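Money and Banking – Handout 4
Why a sound bank can still run short

Print this page
E-mail this page

Please read this before the June tutorial. You will need the balance sheet from Handout 3, but no algebra.

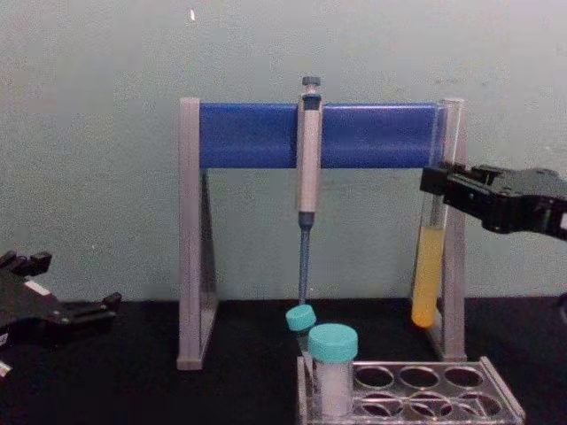
Notes by Bienvenido Tolentino, with tutorial questions by Deividas Dambrauskienė

1. Liquid and illiquid

An asset is liquid if you can turn it into cash quickly without taking much of a loss. Notes and coins are perfectly liquid. A government bond is close to it. A loan to a small business is not, as a buyer would have to find out whether the borrower is any good, and would want a discount for the trouble.

Liquidity is a separate matter from solvency. A bank is solvent when its assets are worth more than what it owes. It is liquid when it can meet the payments due today. Students mix these up every year in the exam, so write both definitions at the top of your page.

2. The Polero case

Polero is a small lender with assets of $396 million. Of this, $100 million is in cash and short bonds and the rest is in loans with several years to run. It owes depositors $257 million, all of it payable on demand, and has no other debts. On paper it is comfortably solvent.

Suppose the largest depositor, Ristex, moves its money elsewhere, and others follow. Once withdrawals pass $100 million, Polero has to borrow or sell loans. If buyers will only pay 10 per cent below book value, each dollar of loans sold brings in 90 cents and the missing 10 cents comes out of the owners' equity.

Work out how much Polero loses if every depositor leaves. It must raise $157 million from loans, so it sells nearly $175 million worth at book value. The loss is a little over $17 million. Polero survives that. Now try it with a discount of 50 per cent and see what is left.

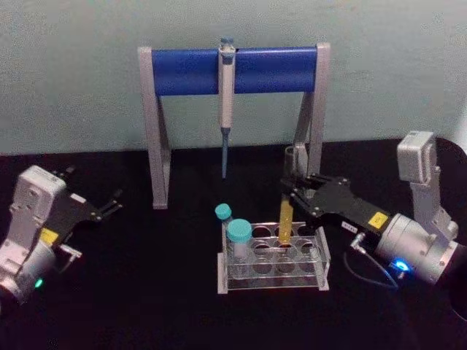
Pipette stand and tube rack on the bench.

3. Who can help

Other banks may lend against good collateral, but in a bad week they tend to hold on to their own cash – which is when Polero needs it most. The central bank can lend against the same loans at a penalty rate. The usual rule is to lend freely, to solvent banks, against good security. The hard part is telling who is solvent when prices are moving by the hour.

4. For the tutorial

Redo the Polero figures with half the deposits fixed for one year. Then read the Vītola chapter in the course pack and bring one page on whether the Burnley branch closure it covers was a problem of liquidity or solvency.

Print this page | E-mail this page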